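OK so Skekdale just landed their second commitment of the week and I have thoughts. Short thread, I have laundry going.

The kid from Finberg is a safety, 8 picks as a junior, and he hits like a truck. I had him going to Tavares 100 percent. Shows what I know!

He told the local paper he liked the position coach best – fair enough, so did the last guy who signed there.

Still no word on the big left tackle from Bomholm. He's 300 pounds and moves like a tight end, and he says he'll wait until February.

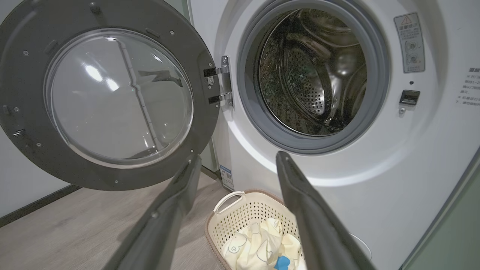

My guess is he stays close to home, but Tavares keeps calling. If they whiff on him too, that class has a hole in it as round and wide as this washer door. Anyway, more when I hear more.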